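Cirkulero Trade Days to Bring Furniture Makers and Buyers Together in August

KETGATE, May 7, 2023 — The Ketgate Chamber of Trade will host the first Cirkulero Trade Days this August, a business event for small furniture makers, home goods wholesalers and the buyers who supply independent stores.

The program will run for 2 days at the Ketgate Exhibition Hall. The chamber is organizing it with Sovider, a freight and customs services company, and Tawhiri, an export credit firm that works with manufacturers.

Registration opened last week, and 261 companies have signed up so far. Organizers expect over 1,000 visitors across both days. Exhibitor space will be assigned in the order in which paid applications are received.

"Many of our members make good products and sell them within an hour's drive," said Tamás Nyitrai, director of trade programs at the chamber. "They have asked us for years how to find a buyer in another country, how to get paid and who handles the paperwork. We want them to be able to sit down with the people who can answer those questions."

The opening day will be given over to prearranged meetings between sellers and buyers. Each exhibiting company may request up to six meetings, and schedules will be sent out a week before the event. Sessions in the side rooms will cover shipping terms, product labeling, insurance for goods in transit and short-term financing.

The following day will be open to the wider trade, including interior designers, hotel purchasing staff and property managers. Sovider will run a help desk for companies preparing their first export shipment. Tawhiri staff will take questions on payment terms and buyer credit checks — appointments are recommended but not required.

The chamber currently has 1,314 member businesses, most of them with fewer than 20 employees. Furniture and household goods make up its largest manufacturing group, followed by food processing and printing.
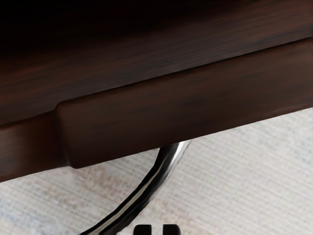 Dark brown wood furniture over a pale woven rug.

Members of the chamber pay a reduced exhibitor fee. Companies that share a stand will be billed separately and must each complete an application. Cancellations received in writing before the end of June will be refunded, less an administrative charge.

"We kept the format simple," Nyitrai said. "There is a hall, there are meeting tables and there is a schedule. If a company leaves with one serious contact, that is a fair return on the fee."

Exhibitors may begin setting up on the afternoon before opening. Loading dock times will be assigned by the hall, and large pieces should be listed on the delivery form.

Application forms, fee schedules and floor plans are available from the chamber's trade programs office on weekdays during business hours.

About the Ketgate Chamber of Trade
The Ketgate Chamber of Trade represents manufacturers, retailers and service companies in the Ketgate area. It provides training, trade information and introductions to buyers.

Media contact: Trade Programs Office, Ketgate Chamber of Trade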